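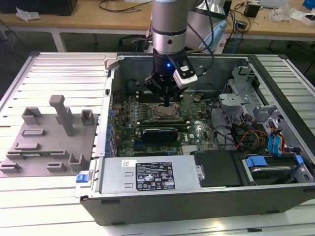 Speaker notes: Desktop Recovery at the Lopes Depot
Session 2, afternoon block

Slide 1. Welcome the audience on behalf of Sover. State that the talk covers office desktop towers only. Laptops are addressed in the Trukora session.

Slide 2. Scope of work. The depot received 83 towers in August. Each was logged on arrival and assigned a bench.

Slide 3. Order of removal. The tower is laid on its side and the cover taken off. Drives come out first and go directly to the secure cabinet. Memory follows, then expansion cards, then the processor. Pause for questions on drive custody.

Slide 4. The processor. Remind attendees that the retention frame must be fully open before the processor is lifted, and that it is held by its edges. Socket contacts are not to be touched.

Slide 5. Cabling. Power and data cables remain with the case until the power supply has been released. Nearly 9 minutes per unit is the current bench time.

Slide 6. Sorting. Refer to the Dodix parts list, page 4. Boards are bagged singly.

Distribute handout. Break until 3:15.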